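Standby Power in Shared Kitchens: What Stays On When Nothing Is Cooking

Project report, Energy in Buildings
Silvana Pimentel, Yuto Sugawara, Dewanti Subramaniam
Advisor: Violeta Barrientos

1. Background

The idea for this project came from an electric bill. The Trornstead residence has shared kitchens on every floor, and the building pays for the power. Over winter break most of the residents go home, but the bill for that period was not much lower than for a normal one. The heating runs on gas, so the power had to be going somewhere else.

Our first guess was the refrigerators, which run all the time. Our second guess was standby power, meaning the electricity an appliance draws when it is plugged in but not doing its main job. We decided to measure both and see which one mattered more.

We limited the project to the kitchens. Bedrooms would have meant asking people for access to their own things, and Ms. Barrientos advised against it.

2. What we measured

We put plug-in meters on the appliances in the second-floor and third-floor kitchens. The list was the refrigerator, microwave, electric kettle, toaster, coffee maker and the small television in the third-floor dining area. The stoves are wired directly and could not be metered this way, so they are left out.
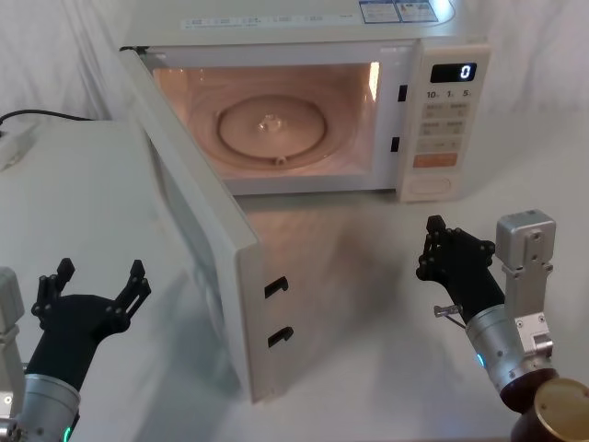 Each meter was left in place for a full week before it was moved to the next appliance. The meters show running total energy and also the power at that moment. We wrote down the total every evening, and Yuto typed the readings into a spreadsheet. Two evenings are missing for the coffee maker, which someone had unplugged to use the outlet for a phone charger. We did not try to fill in those values.

We borrowed the meters from the physics lab. Before starting, we checked them against each other by running the same desk lamp through all of them one after another. One meter read clearly higher than the rest, and we returned it.

3. Results

The refrigerators used by far the most energy. The older one, on the third floor, used 1,713 watt-hours on its highest day. The day we had the door open for a long time while someone put away groceries was not the highest day, which surprised us. The kitchen was warmer than usual on the highest day, and we think that explains it, but we did not record room temperature and cannot show it.

The kettle and toaster drew nothing we could measure when they were off. Both have plain mechanical switches. The coffee maker drew a small amount all the time. The television drew more than the coffee maker, even with the screen dark.

For the microwave we had to think about what counts as standby. Cooking is easy to pick out in the readings, but there are small loads in between that are easy to overlook. A digital display needs power even when all it shows is a single 0, and with the door standing open the lamp inside lights up the whole cavity. A person who leaves the door open after taking out a plate is using power without cooking anything. We counted the display as standby and the lamp as a separate item, which we called "idle use."

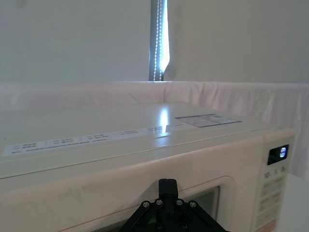
Our comparison with older data was limited. Riku Maruyama did a survey of the same building for a different class and let us see his notes. He listed the kitchen appliances but only used the power ratings printed by the manufacturers. A rating gives the power an appliance takes when it is working, and for a microwave that is a poor guide to its total use over a week. Ratings are often on a sticker or label on the appliance itself, and a long printed label like the one along the front edge of the microwave's top is easy to find, but we did not use any label values in our totals. Every number in our spreadsheet is a meter reading.

4. Discussion

Standby power turned out to be a smaller part of the kitchen total than we expected. It is steady, though, and it continues through breaks when the kitchens are hardly used. Refrigerators do the same, and they are the main reason the winter bill stayed high.

The simplest change would be to empty one refrigerator before each break and switch it off. Residents who stay could share the other one. A switched power strip for the television and coffee maker would help a little.

5. Limits of the study

Two kitchens are a small sample. The appliances were measured in different weeks, so the number of people cooking was not the same for each one. If we repeated the project, we would meter everything at once and hang a thermometer beside each refrigerator. Dewanti would also like to include the hallway lighting, which would need help from the building's electrician.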